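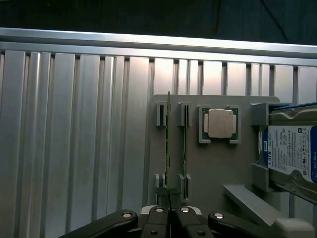
Attachment 1: parts board on the aluminum panel, processor holder and memory slots

We use cookies to keep you signed in and remember your ticket filters. Accept all | Manage choices

Ticket 2935: Memory module sits too tight in the left slot holders, Varkmont parts board
Status: Resolved, leaving open for comments
Category: Storage and fixtures
Opened: 2021-02-04

What we reported

First off, we love this board. We moved our loose computer parts out of drawers and onto a gray Varkmont board on the aluminum panel, and the bench is so much nicer to work at! The processor has its own square holder with corner clips, and the memory goes upright in the slots to the left of it, so you can see what you have without opening a single bag.

The trouble is the left slot. The module goes into the lower holder fine, then binds at the upper one. Pushing harder gets it in, but pulling it out again takes two hands and a bit of wiggling, and I don't like wiggling memory. The right slot takes the same module with no fuss at all.

Log

Entry 1. Tried three other modules in the left slot. All of them bind in the same place, near the top. So it's the holder and we can stop blaming the module (sorry, module).

Entry 2. Took everything off the board, processor included, and put the parts in antistatic trays before touching any screws. Please do this too if you are following along. It takes a minute and you won't drop a screw on something you care about.

Entry 3. Checked the groove in the upper-left holder with a flashlight. There was a small ridge on the inside wall, about halfway down. It looked like leftover plastic from when the part was made. Support at Varkmont wrote back the same afternoon and asked us to check that the upper and lower holders line up before trimming anything. Great advice, as you'll see.

Entry 4. Laid a steel ruler along both left holders. The upper one was turned very slightly. Loosened it a half turn, set the ruler in both grooves at once, and tightened it again with the ruler still in place. What a difference! The module now slid most of the way in with one finger.

Entry 5. Went after the ridge with 800 grit paper folded over a plastic card. Short strokes, only on the high spot, then wiped the groove out with a lint-free cloth and blew it clean. I stopped and tested after every few strokes. You want the module to stand up straight on its own, and a slot that's too loose would be worse than what we started with.

Entry 6. Put the module in and took it out over and over until I got bored. Smooth every time, holds steady, comes out with a light pull by the edges. Very happy.

Entry 7. Had a look at the processor holder while I was at it. Nothing to fix there. The corners guide the chip down nicely and you can lift it by the edges without going near the contacts.

Resolution

Upper-left holder was out of line with the lower one, plus a small ridge in the groove. Realigned with a ruler, sanded lightly. No parts replaced.

If yours binds, do the ruler check first. I wish I had, I would have used a lot less sandpaper.

Still to do: labels. I'd like to put the module size under each slot, but the tape we tried from Satel curls up at the ends. Suggestions welcome.

Viewed 1,345 times

Comments (4)

montes_bench
The ruler trick worked on ours too, thank you!! We had the opposite problem, the module leaned to one side. Same cause, the top holder had turned a little.

slotted_and_sorted
For labels, wipe the board with alcohol and let it dry fully before you stick anything down. We use Tultton paper labels and they've stayed put since July.

Ticket author
Oh nice, trying that this week. Did you put them under the slots or beside them?

slotted_and_sorted
Under. Beside got covered by my thumb every time I reached for a module.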